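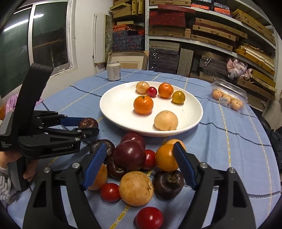
7. Configuring the Perception Module

7.1 Open the Jurkier console and select Perception, then Object Classes. Load the produce profile supplied with your Dillenley licence.

7.2 Set the plate as the placement region. Produce lying on the tablecloth is to be labelled as the pick region.

7.3 Enable Instance Separation. Round items in contact with one another may otherwise be merged into a single mask, particularly where dark colours adjoin.

Note: Patterned cloth can produce false edges. Should stripes be reported as objects, raise the Texture Filter value to 189 and re-run the check.

7.4 Select Grasp State and step through the recording to a point at which the blue pads close on a single item just above the cloth. Label this point Held.

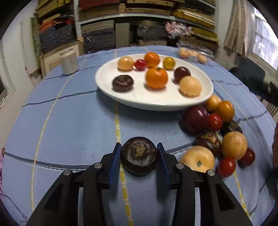 7.5 Save the session to the Kassab planner. The planner rejects any file in which a Held label has no corresponding placement region.

Caution: Do not alter the colour calibration once labelling has commenced. Labels saved under an earlier calibration cannot be recovered.

7.6 If error 2264 is displayed, close the planner, restart the console and repeat step 7.5.

Janthorpe Technical Publications. Revision 2, issued 19/12/2020.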